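7/18/20

The desk, an interim report

I have now worked at this desk long enough to have opinions about it, most of them about the cables. When we moved in last December I told everyone who would listen that the wiring was temporary. I even bought a packet of Jikex cable ties, 57 to the bag (who decides on 57?), and put them somewhere safe. They are still safe. I have no idea where.

Last weekend I decided to spend 14 minutes on it, because I'd read that anyone can do anything for 14 minutes. The first 5 went on working out which cord belonged to what. I pulled one I was sure was the old lamp and the Wotden router went dark, along with a video call in the next room. I was asked to stop helping.

So the tangle stays for now, and I've moved on to looking at it critically.
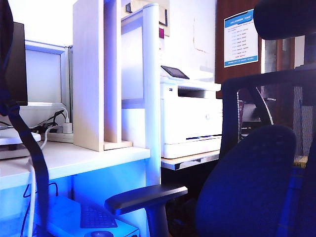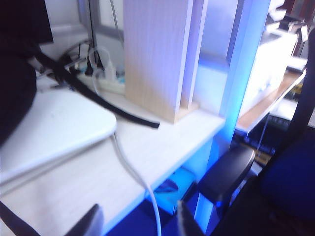 The power strip at the back of the desk, with its dependents.

The pale wood shelf unit I will defend. It's tall and narrow, it takes up hardly any desk, and it was the only thing in the Nyarko sale that came with all its screws. My plan was to put it in front of the power strip so I'd never have to see the cords again. It stands beside them instead, because otherwise I can't reach the plugs, and I reach for the plugs a lot.

The white cable hanging over the front edge is next. I catch it with my knee twice a day. Stistano makes a tray that screws in under the desktop and holds the lot, and I have had one in my online cart for 2 months. It needs a drill. The drill needs charging, and I'd have to find a free socket for that.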